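Why Does Metal Feel Colder Than Wood?
Science Bites for Kids
By Bastian Kuhlmann

Try this first. Go touch a spoon. Now touch a wooden table. Spoon feels colder, right?

OK now the weird part. They're the same temperature. Both have been sitting in the same room all night, so both are as warm as the room. A thermometer would tell you so. Your fingers say no way.

So who's wrong? Kind of your fingers.

Your skin doesn't really measure how cold a thing is. It notices how fast heat is leaving YOU. You're a warm little heater, walking around at close to 99 degrees. Your room might be 70. Heat always moves from the warmer thing to the cooler thing, so when you touch the spoon, heat runs out of your hand and into the metal.

And metal is fast. Heat zips in, spreads out, more heat comes in behind it. Wood is slow. The spot under your finger warms up and the heat just sort of sits there. Your hand stops losing much, so the wood feels fine.

Scientists have a word for this — conduction. Metal is a good conductor. Wood, plastic, wool and air are bad ones. We call those insulators.

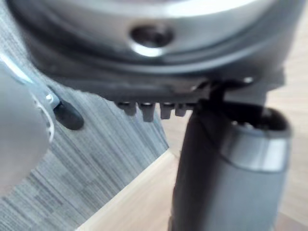 Gray metal with dark plastic below it.

Plastic is one of the slow ones too. Lots of cooking pots are metal at the bottom, where you want the heat to get in, and have plastic handles, where you really really don't. Same with a kettle. Next time your in the kitchen have a look (don't touch, just look!).

Does it work backward? Yep! Think of a playground slide in the summer. The metal one gets hot in the sun and now it's hotter then your legs. So heat rushes the other way, out of the slide and into you. Ouch.

Try it: the ice race

You need 2 ice cubes the same size, a metal pan and a wooden cutting board. Leave the pan and board on the counter for an hour so they match the room. Feel them both. Which one do you think will melt the ice faster? Most kids say the board, because it feels warmer.

Put one cube on each. Wait. Check after 20 seconds, then keep checking.

The pan should win. Metal carries heat from the room into the ice much quicker than wood does. Even though it feels cold!! Wipe up the puddle after.

Words to know
Conduction — heat moving through stuff that's touching
Conductor — lets heat through fast
Insulator — slows heat down

One more to think about: why does a wool blanket keep you warm when the blanket doesn't make any heat? Answer on Thursday.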